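Joubert Football Supply
Home / Quarterbacks and receivers / Training balls / Orkitz Heavy Ball

Orkitz Heavy Ball
Weighted training football, official size
By Zudurico
In stock
Ships in 2 days
Page last updated 2024-09-15

Jump to:
What you get
What the maker claims
What we think
How we'd use it
Size, cover and bladder
Care
Returns
Customer questions

We held off stocking a weighted football for a long time. Every spring a parent or a coach would call and ask for one, usually after watching a video, and we'd try to talk them into a bucket of ordinary practice balls. We still do. But people were going elsewhere and coming back with lopsided things that wobbled out of the hand like a shoe, so in June we gave in and brought in the Orkitz. It is the best made one we've handled. Whether you need a weighted ball at all is another matter, and you should read the rest of this page before you put one in your cart.

What you get

One ball, shipped flat, with a needle and a folded sheet of drills. No pump. The box art shows a pump, and we've asked Zudurico to change it, so far without luck. Any hand pump with a standard needle will do.

What the maker claims

The sheet in the box says the ball will "unlock arm speed" and add distance to your deep throws. It says results show up after 1000 throws. We asked where that number came from, and the answer we got was that it had been tested with athletes. Which athletes, at what level, measured how, against whom? We asked that too. If a real answer ever arrives, we'll post it on this page.

Think about a high school quarterback who makes 1000 throws with anything over a summer. He'll probably throw better at the end of it. He's also a few months older, he's been in the weight room, and he's been throwing to receivers who now know his timing. You can't hand all of that to the ball.

What we think

The idea behind a heavy ball is simple enough. You throw something a bit heavier, you feel what your arm and hips are doing, and then the game ball feels light. That last part is true and it lasts for a few throws. Then your hand gets used to the game ball again. Some coaches like the heavy ball for exactly that reason, as a warmup, the way a hitter swings a donut on the bat. Others won't let one on the field. Bastian Grube, who coaches quarterbacks and buys his practice balls from us, let his varsity group try the Orkitz for a few weeks and sent back this note:

"Good for slow work and handoffs. Center liked it for snaps. I would not let a kid air it out with this. Two of them got sloppy trying to muscle it, elbow dropping, front shoulder flying open. I'd buy one for the snaps."

That matches what we saw behind the store. The ball spirals well when you throw it easy. Push it and the throw falls apart, and what you're practicing then is a bad throw.

Where we do think it earns its price is with centers. A shotgun snap with a heavy ball makes you finish with your wrist and keep your backside down, and when the regular ball comes out again the snaps tend to arrive a little firmer. Long snappers say the same. You'll notice that the sheet in the box has one snapping drill, at the bottom of the back page, after all the pictures of guys throwing bombs.
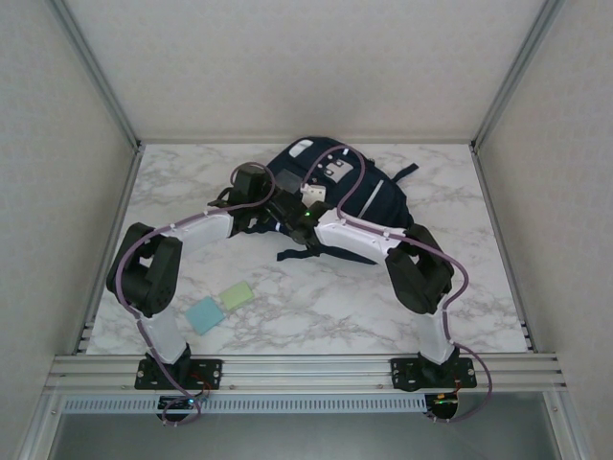
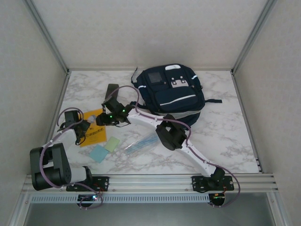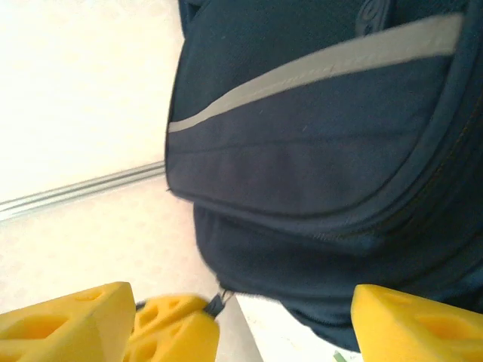

How we'd use it

Skip most of the sheet. If you're set on throwing it, do this:

Warm up with a regular ball first, until you're loose.
Throw the heavy ball from one knee, 5 easy throws, to a partner standing close.
Stand up and do the same again, no stride.
Put it away and go back to the game ball.

That's the whole thing. No deep balls, no rollouts, no throwing on the run, and no throwing it at a net as hard as you can to see what happens. If the shoulder or elbow hurts, stop. If it hurts the next morning, leave the ball alone and go see somebody who knows arms. We sell footballs.

For snaps, alternate one heavy and one regular. Ten minutes is plenty before the hands get tired and the snaps start going high.

For ball security, have the carrier run through a gauntlet with it while teammates swipe at it. It's a fine drill. It's also a fine drill with a regular ball, and you already own one of those.

We don't recommend it for players below high school age. Zudurico does list it for youth. We disagree with them and we won't sell it to you as a youth ball. A younger kid with a small hand can't grip an official size ball properly to begin with, and making it heavier doesn't help him learn to.

Size, cover and bladder

Official size and shape. The cover is a composite, tacky out of the box, and the laces are raised and stiff. It doesn't feel like the leather you get on game balls and anyone who says it does hasn't thrown much leather. The tack wears down with use, quicker on turf.

The extra weight is in a lining between the cover and the bladder. This is the part the cheap ones get wrong. On those the filler shifts to one side after a few weeks and the ball starts to wobble in the air. We cut one Orkitz open to look, and the lining was even and glued well all the way to the tips. After a summer of use our store ball still rolls true on the counter. We can't tell you about year two.

The product sheet from the maker also mentions a "smart core." There is no chip in it and nothing connects to your phone. As far as we can tell the phrase means the lining.

Care

Wipe it down with a damp cloth. Don't soak it, and don't leave it in a hot trunk, where the glue can let go. Keep the pressure at the number printed by the valve. Let a little air out if you store it over the winter. Mark it clearly with a paint pen, big letters on both sides, because it looks almost the same as a regular composite ball, and sooner or later one will end up in the wrong bag and a receiver will catch it with the tip of a finger.

Returns

You have 40 days. If it's been inflated, we'll still take it back as long as the cover is clean and you haven't written on it (yes, we know what we just said about the paint pen – try it out first, then mark it). Balls with a split seam or a shifted lining are replaced by us and you don't have to argue with Zudurico.

Customer questions

Does it come in junior size?
The maker sells one. We don't carry it. See above.

Is it better than the Rarkach weighted ball?
Yes, in the ones we've handled. The Rarkach costs less and the first batch we tried had seams that didn't line up. They may have fixed that. We haven't gone back to check.

Can receivers use it for hand strength?
They can, with soft tosses from close in. We're not convinced it does anything that catching more passes wouldn't. Don't put it in a passing machine. The wheels aren't set up for the weight and it comes out low and hard.

Can I use it in a game?
No.

My son's trainer says every quarterback needs one. Is he wrong?
We'd ask him what it's for and how many throws a week he has in mind. If he has a clear answer and a small number, fine. If he also happens to sell them, ask twice.

Do you give team pricing?
We do on regular practice balls. On this one a team needs one, maybe a second for the centers. Write to Hongmei Jin at the order desk and she'll price the two together, and she'll probably ask how your practice balls are holding up before she does.

You may also want
Composite practice ball, official size
Hand pump with spare needles
Kicking tee, low block
Mesh ball bag with shoulder strap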